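# Braven handheld gripper, after a month of kitchen-box tasks

I've had the Braven in my hands most working days since March, and I like it a lot more than I expected to! It's comfortable, the trigger is light, and my wrist survives a long afternoon (the old Drornine one left me shaking out my fingers every ten minutes).

What I really want to talk about is the little rule booklet that ships with it, because that's half of what you're paying for. It asks you to check the finger pads every 50 grasps, wipe the lens at every break, and throw out any take where the object leaves view before the release. Fussy? Sure. But I logged 1,103 takes and had to bin only 30, and with the Drornine I'd have lost far more than that – mostly to sloppy starts.

My favorite rule is the approach one: come in with the fingers open on both sides, slow down before contact, and never nudge the thing into place. Food containers with lids are good practice for it.

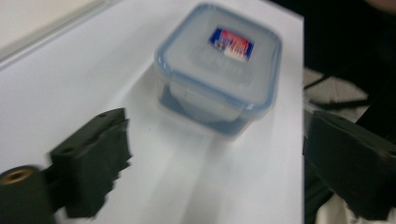

Mahtab Rezaei thinks the booklet is too soft on speed, and told me she'd want a hard limit on the approach instead of "slow down," which everyone reads differently. Fair point. Two of us tried the same task from the same page and our takes looked like different jobs.

The pad section could be better too. It says to replace pads "when worn" and leaves it there – no sample photos, no grasp count. I now swap mine at 800, and I write the date on the bag.

Spare pads are pricey and the case latch is flimsy. I'd still buy it again, booklet and all.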